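Packaging and Materials, Week 5
Course handout: Paper bags, liners and the small parcel
Prepared by Rigoberto Zamudio, 2022-11-10

Please read these notes before the tutorial and bring your own copy. The first part repeats a little from the lecture, for those who missed it. The chapter by Thibodeau is still required reading, but you can skip the section on metal cans.

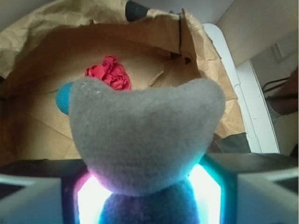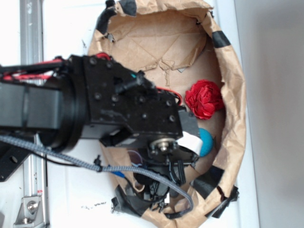
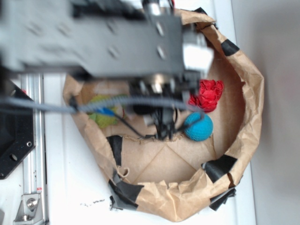

1. What we mean by kraft paper

The word "kraft" comes from German and means strength. The paper is made from wood chips cooked with chemicals, which remove most of the lignin and leave long fibres. Long fibres hold each other well, so the paper resists tearing. The brown colour is the natural colour of the pulp. When the pulp is bleached it becomes white, but it usually loses a part of its strength, and the price is higher.

2. Grammage

The weight of paper is given in grams per square metre (g/m²). For our exercises we take a bag paper of 60 g/m². Students often mix up grammage and thickness. Two papers can have the same grammage and a different thickness, depending on how much they were pressed at the mill. Write the unit every time, please. In the February test many marks were lost on this.

3. Direction of the fibres

In machine-made paper most fibres lie in the direction in which the paper travelled. We call it the machine direction. The other one is the cross direction. Paper is stiffer in the machine direction and stretches more in the cross direction. To find it at home, cut 2 strips of the same size, one along the sheet and one across, and hold both by one end. The strip which bends less is cut along the machine direction.

4. Moisture

Paper takes water from the air and gives it back. In humid air the fibres swell, mostly in their width, and the sheet becomes softer. A store room with changing humidity is therefore bad for folded bags, even when no rain comes in. Keep the bundles closed until the day they are needed.

5. Case for the tutorial: Ikico and Verkton

Ikico sells small household goods by post. It ordered 1,246 bags from Verkton for a trial. The bags had a flat bottom and a folded top, without handles. Some customers complained that the bottom seam opened. Ikico blames the glue, Verkton blames the storage.

Prepare short answers to these points:

- Which information would you ask from each company first?
- How would you test the seam with simple equipment?
- Would a heavier paper solve the problem? Explain with the terms from sections 2 and 3.

One page is enough. The Vultura data sheet for the glue is in the course folder, and you need only the table on open time and drying time.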